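Notes on a contact-aware page planner

The planner has been rewritten twice since October, and the version in the repo now is the first one I would let another person read. The short summary is that grasp selection, lever state and page pose used to live in one optimizer, and they no longer do. Each has its own node, its own rate and its own failure code. The optimizer was elegant on paper and took too long to converge whenever two constraints touched the same arm.

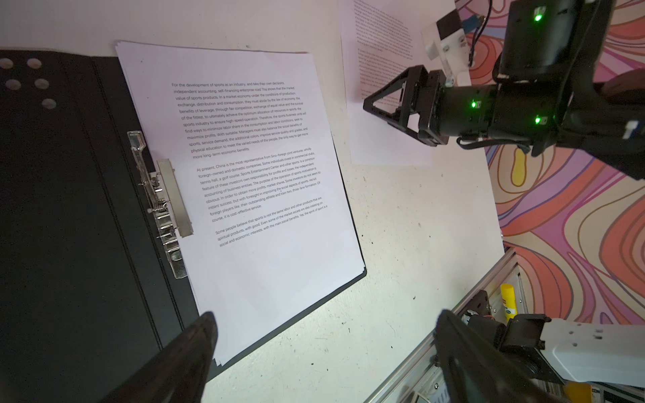
Perception runs first, at 20 Hz per wrist stream. It fits a plane to the top sheet, estimates the sheet's in-plane rotation from the text baselines, and publishes both with a covariance. Baselines beat page edges for rotation by a wide margin in our logs. White paper on an off-white speckled tabletop gives a weak edge, while three paragraphs of black print set at a diagonal give a strong one. The catch is a mostly blank page, where the estimator falls back to the metal bar over the margin and reports a wider covariance.

The text itself is never read. Neelam Singhal tried running OCR to get page identity for free, and it cost more in latency than it gave back. We use a perceptual hash on the rectified crop instead, computed only when the plane fit is stable for 8 consecutive frames.
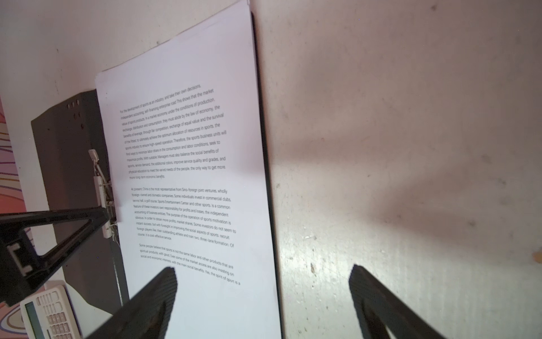 Once the pose is stable, the planner asks for a pair of fingertip targets. Candidates are sampled along the sheet boundary, scored for reachability on both arms, and pruned if the swept volume of one arm enters the keep-out region of the other. The old code checked collision at waypoints only. The new code checks the interpolated segment, at a cost of 4 ms per candidate on the bench machine, so the sampler is capped at 500 candidates. In practice it rarely gets that far before the score plateaus.

Control is a plain impedance loop with a stiffness schedule. It is stiff in free space and soft along the surface normal from the moment a contact is predicted – predicted, because waiting for a measured contact was always a few cycles late. The prediction comes from the plane fit, so a bad fit means an arm goes soft in midair. That is a nuisance in the logs but a safe one. 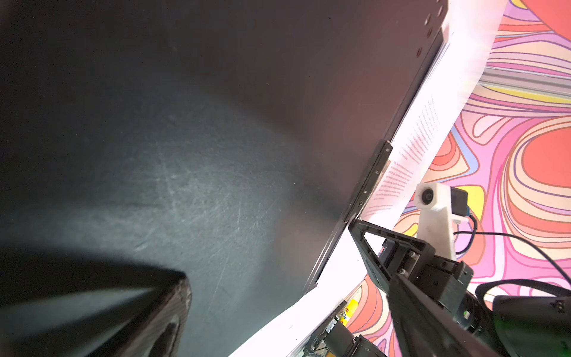
Katalin Dobos, commenting on the draft of this post, asked why the stiffness schedule is keyed to predicted contact at all when the joint torque residual is already available. Her view is that the residual is noisy but honest, and that a low threshold plus a short debounce would do the same job with one less dependency on vision. I tested it. The debounce has to be long enough to reject cable drag, and by then the fingertip has already pushed the sheet. She has a point about the dependency, though, and the residual is now wired in as a veto: if it fires first, it wins.

The remaining problem is duplicates. The hash has no notion of location, so two sheets with the same text collide in the table, and the tracker will swap them when both are in view. The fix is to key on hash plus a coarse table cell, with hysteresis on the cell boundary. 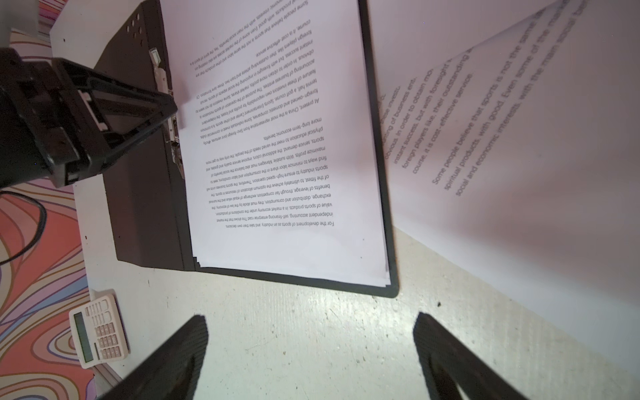

Same text on the page stack and on the loose sheet to the right.

With the cell key in place, the tracker keeps two entries and the planner gets the one it asked for. The remaining swaps in replay all happen when a sheet is carried across a cell boundary while the other stream is dropping frames. I have a patch that freezes the key during a grasp, but it breaks the unit tests for handover and I would like to understand why before merging it.

Tooling changes, for those who pull from main:

The replay tool now takes both wrist streams and aligns them on the controller clock. The old flag for a fixed offset is gone.

Failure codes are in a single header. Anything that parsed the log strings will need an update.

The lever state node publishes unknown on startup instead of closed. Impi Heinonen found that one by restarting the stack halfway through a run.

Next on the list is the sampler cap, which is a constant in the source and should be a parameter.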